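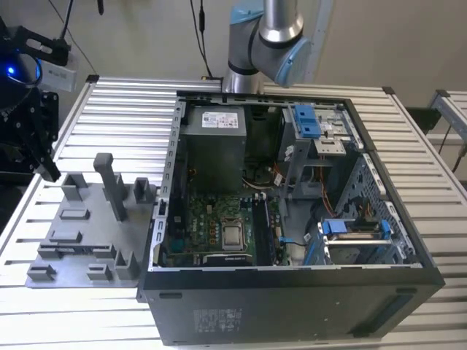
*Tour couchée sur le côté, panneau latéral retiré.*

20 décembre 2024

Le départ de Mariann Bakos pour Jurkilholm prive Kumsa de sa gardienne titulaire à mi-saison. Son dernier match, contre Morkosdale, s'est joué devant 3449 spectateurs. Bilan : 33 % d'arrêts, correct pour une défense 6-0 qui laisse beaucoup de tirs à neuf mètres.

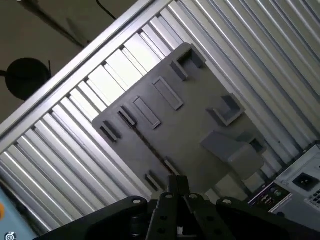 Le chiffre global masque pourtant un écart net entre les secteurs. Bakos lit bien les tirs d'arrière – elle part tard, appui extérieur bloqué – mais ferme mal le premier poteau face aux ailières. Morkosdale l'avait compris et a joué côté gauche pendant toute la seconde période.
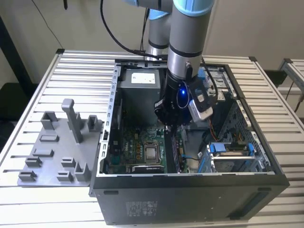

Boglárka Fülöp, sa remplaçante, travaille autrement. Elle sort de sa ligne dès que l'ailière décolle et réduit l'angle avec le buste. Sur les tirs du pivot, elle garde les bras bas. Sur 40 tirs à l'entraînement, je n'en tire aucune statistique, les conditions sont trop différentes.

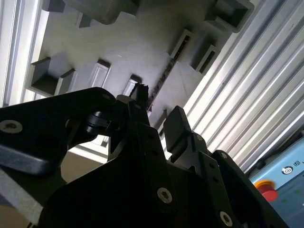 Faut-il passer en 5-1 dès janvier ?

Tout dépend de la pointe haute. Sans joueuse capable de tenir deux montées de balle consécutives, je resterais en 6-0, avec un bloc décalé vers les ailes.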